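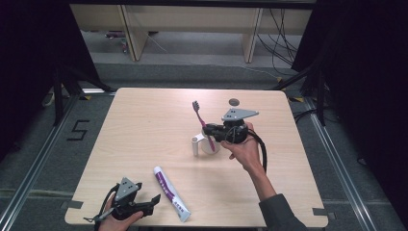

Which way up does a toothbrush go in the cup?

Bristles up, handle down, with the cup left open so air can get to the head.

Re: [drukville-home] toothbrush cups and a very small sink
March 30, 2021

Hello all,

I was so glad to see this come up! I have been fussing with my own bathroom shelf since September and have plenty to say about it, so get a coffee first. Quoting the original in pieces below.

> We just moved into the upstairs of one of the old houses on the
> Cindumard side of town and the bathroom has the tiniest sink I have
> ever used. There is no counter at all, only a shelf. Right now the
> toothbrushes lie flat on it next to the toothpaste and everything
> gets smeary. Should I get a holder with slots or just a cup?

Just a cup! I have had both. The slotted kind looks great in the store, and then you find out that a fat handle won't go through the hole and a skinny one flops around in it. The bottom fills up with gray sludge too, and you need a bottle brush to get it out. A plain cup you can wash with the dinner dishes.

My favorite is a small white one, short enough that the whole brush head stands well clear of the rim. I'd try a few with your own brush before you settle on one. A tall tumbler swallows a child's brush right up to the bristles, and a wide, light cup will tip as soon as the brush leans. If you love a cup that tips, drop a few clean pebbles in the bottom and rinse them when you rinse the cup.

I like white with a bright brush, by the way. A pink and purple brush in a white cup is about the most cheerful thing you can put on a plain wooden surface, and it's easy to spot when you are half asleep.

> Also, does the toothpaste go in the same cup? My sister-in-law says
> that's gross but it would save space.

I wouldn't call it gross, but I don't do it. A full tube is heavier than the brush and pulls the cup over, and when it's half empty it folds and leans on the bristles. I keep the tube lying flat beside the cup, cap on, with the cap end toward me so I can grab it without looking. If your shelf is too narrow for that, a second little holder next to the first works very well. I have a straight-sided one, and the tube stands in it cap down, so the paste slides to the right end by itself. Love that.

Wipe the threads before you put the cap back. I think most of your smears are coming from there.

> We are two adults and one kid, so three brushes. One cup or three?

I'd do one for the grown-ups and a separate one for the kid, low enough to reach. Children put things away much better when they have their own spot for it! Make a game of it if you like: brush, rinse, tap 5 times on the edge of the sink, stand it in the cup. The tapping shakes out a surprising amount of water, and the cup stays cleaner for it.

> Any place in town to buy something decent that won't cost a fortune?

Babaei on the corner by the library has a whole shelf of plain bathroom cups in the back, past the towels. I paid some 90 cents apiece for mine, seconds with a little bump in the glaze. Ameck makes a heavier one with a rubber ring on the bottom that doesn't slide at all. It costs more, but I have dropped mine in the sink twice and it's still whole. I'd look at the seconds first.

As for cleaning, I empty the cup every morning and wash it properly every 2 weeks, hot water and dish soap, then let it dry upside down on a towel. While it's drying I wipe the shelf underneath, and the tube as well. It takes less time than reading this message — sorry about that.

One more idea for the tiny sink. If the shelf is above the faucet, put the cup at the end farthest from the splash. I moved mine over by the width of a hand and the ring underneath stopped coming back.

I looked in the list archive before writing, and in more than 2,000 messages I found only one thread on toothbrushes, and it was mostly people arguing about electric ones. So please chime in, everybody! I'd especially like to hear from anyone who has found a good wall-mounted cup that lifts out for washing. Mine is screwed on tight and I'm about ready to take it down.

Happy rinsing from the north end of Drukville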